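Handout 6: House Rules for Working Around the Arm
Intro to Automation, Brundon Technical Program
Please read before your first lab session and bring a copy with you

Welcome back, everyone. Last time we spent most of the period on coordinate frames and I promised that this week would be gentler on the math, and it will be, though I'd ask you to read these pages just as carefully as you read the others. Most of what follows comes from the safety sheet we use in the Puvstead lab, with a few additions of my own from years of watching good students get in a hurry. The rules are local ones. When you go to work somewhere else you will be handed a different set, and you should follow that one, even where you liked ours better.

1. Before you power anything up

Walk the whole cell once, slowly, with your hands in your pockets if that helps. Find the emergency stop first. You should be able to put your palm on it from where you plan to stand, without stepping over a cable or reaching past the arm. If you can't, move yourself, and if that doesn't work come and get me and we'll rearrange the station together.

Then look down. Cables on the floor are the most ordinary hazard we have – people laugh at that until they've caught a foot in one. Tripod legs belong in the same category. Run cables along the wall side where you can, and leave the walkway at least 40 inches wide.

Last, tell the people near you that you are about to switch on. Say it out loud and wait for an answer. A nod across the room doesn't count, as the other person may have been nodding at someone else.

2. Speed and distance

For all teaching and jogging, the limit in our lab is 200 millimeters per second at the tool. Once you are within a hand's width of the panel or any holder, drop to 50. I know it feels slow, and the first afternoon it will feel very slow indeed, but you'll be glad of it the first time you push the wrong direction on the pendant (all of us have done it, me included).

One person has the pendant and that person is in charge of motion. If you want to adjust a part or look into a holder, ask for a stop, wait until the drives are off, and then go in. The person with the pendant does not start again until you have stepped out and said so.

3. Care of the hand

A multi-fingered hand has a lot of small joints and a lot of small screws, and it deserves a couple of minutes at the start of every session. With the drives off, look at each screw head you can reach and check that it sits flush. Use the hex key from the Multell kit and nothing else. Please don't tighten by feel; the torque for each size is printed inside the lid of the kit, and if a screw keeps working itself free, write that down and leave the hand parked until we've looked at it.

Fingers should never be used as a lever, a hammer or a hook. Keep loose sleeves, lanyards and long hair away from the linkages, even when you believe the power is off.

4. Approaching a panel of holders

This is where most of our bumps happen, so I'll go on a bit. Bring the hand to a standoff point first, with the fingers clear of every holder, and pause there. Check the tilt of the panel against the tilt of your tool before you go any closer. Then approach in a straight line, and back out along the same line before turning. Circuit boards beside the panel get their own keep-out zone in the program. Draw it generously.

Closing force stays at 65 percent or lower for the practice parts. If a part won't seat, open the hand, back away and find out why. Turning up the force is never the first thing to try.

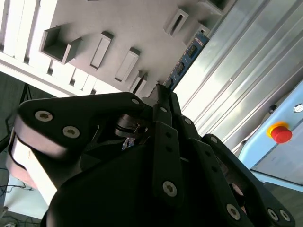 Page last changed: November, by the course office

The station has a black multi-fingered hand in front of a tilted grey panel with box-shaped and slotted holders, and a blue circuit board runs alongside the panel. Look at how near the middle finger is to one of the slotted holders, and think about which number from section 2 applies. The red stop button on its yellow collar is on the light blue cabinet to the right. There are cables on the floor at the left, too, and a thin tripod leg, so section 1 is worth a second reading with this station in mind.

5. The logbook

Each station has a Samarakoon log sheet on a clipboard. Fill it in as you go, in pen. Small bumps go in the log as well as big ones, and you will not lose points for reporting one. I do take points off for an empty sheet.

For next time

Sketch the cell you've been assigned, mark where you would stand and where the stop is, and draw the keep-out zones you'd want. Half a page is plenty. Bring closed-toe shoes.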